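Wanted: people who like playing kitchen (grown-ups and kids both)

Posted Sunday, July 21, 2024

Hi! I'm Vittoria Negri, and together with my cousin Gualtiero I run Stesulby, which is a small shop that sells play kitchens, little dishes, pretend food and all the things that go on a child-sized table. We have been buying other people's sets for years and selling them on, and this winter we finally started putting together a set of our own. We're calling it Mevemard. It has gone through a lot of changes already and I've reached the point where I can't look at it with fresh eyes anymore, so I'm looking for people to come and play with it and tell me what they think.

I mean really play. Cook me a soup. Serve your sister a plate of nothing and charge her too much for it. I want to find out which pieces get picked up first and which ones sit there all afternoon.

Who I'm looking for

Families with at least one child between three and eight. Brothers and sisters are very welcome, and so are cousins and best friends, as long as a grown-up who is responsible for them comes too. Grandparents have been some of my favorite players so far (they take the ordering of food very seriously) so please don't think this is only for parents.

I would also love to hear from people who work with small kids all day: preschool teachers, daycare staff, speech therapists, anybody who has watched a play kitchen get used hard for years. You don't need to bring a child. I'd just like you to handle everything and be blunt with me.

And I have room for a few adults with no kids and no professional reason to be there at all, who simply love small dishes. You know who you are.

What we'll be playing with

The table gets set fresh for every session. The colors are mostly mint green and pink, after a long argument with Gualtiero, who wanted everything in red and yellow the way he remembers it from when we were little. I held out for something softer. I'm still not totally sure about it, so color is one of the things I'm going to ask you about.
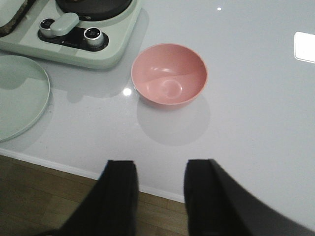
Size is the other big question. I want a bowl that a three-year-old can carry across a room with both hands and that an eight-year-old doesn't find babyish, and those two kids have very different ideas. The same goes for the plates. I went big on those, since my testers in February kept piling on more food than would fit, but now I wonder if they take up too much of the table. Knobs are a whole subject too! Some kids will turn a knob for ten minutes straight and never cook a thing, and I'd like to see more of that before I decide how the next batch should feel in the hand.

How a session goes

Each one lasts 60 minutes, and that includes time to take your coat off and say hello. We start with free play and no instructions at all. I sit off to the side with a notebook and try to keep quiet, which is hard for me. Then Jytte Snorradóttir, who helps me with the testing, will bring out a few extra pieces one at a time and see where they end up. She's much more patient than I am and the kids adore her.

After that the children can keep playing or have a snack, and I'll ask the grown-ups some questions. Nothing tricky. Would you give this much of your floor to it? What would you expect to find in the box? Is there anything you'd be annoyed to step on?

If your child melts down or decides the whole thing is boring, that's fine, you can leave whenever you want and you still get your thank-you.

When and where

We meet in the room behind the shop, on the ground floor, with a ramp at the side door. Strollers can come right in. There are morning and afternoon times, and I can do a couple of early evenings for people who can't get off work. I have 19 sessions to fill. You can sign up for one or for two, but if you want two please leave a few weeks in between -- I'd like to see whether the set is still interesting the second time.

What you get

A $60 gift card to the shop for each family or adult, handed to you at the end of the session. If you come twice you get two. Every child also picks something from the little-things basket by the register. When Mevemard is ready, everyone who tested it can buy it at cost, and I'll put your first names on the thank-you page of the booklet if you'd like that.

A few practical things

Please tell me about allergies before you come, because of the snacks. The pretend food stays pretend, but Concetta Russo bakes for us and her almond cookies are everywhere in that building.

Shoes off in the play room, so wear socks you don't mind being seen in.

I take notes on paper and I won't write down last names. If you would rather I didn't quote something you said, just tell me and I'll cross it out.

Please stay home if anyone has a cold. We'll find you another time, no problem at all.

How to sign up

Write to me through the contact form on the Stesulby page and put "play kitchen" in the subject line. Tell me who's coming, how old the kids are, and which times of day work for you. It helps me if you add one line about what your child plays most at home, even if the answer is "only trucks." I especially want some truck kids!

You can also stop by the shop and ask for me or for Emiliano Zamudio at the register. He keeps the sign-up sheet and can show you the room if your little one likes to see a place before going there.

I answer everyone myself, usually in the evening, so give me a couple of days.

Vittoria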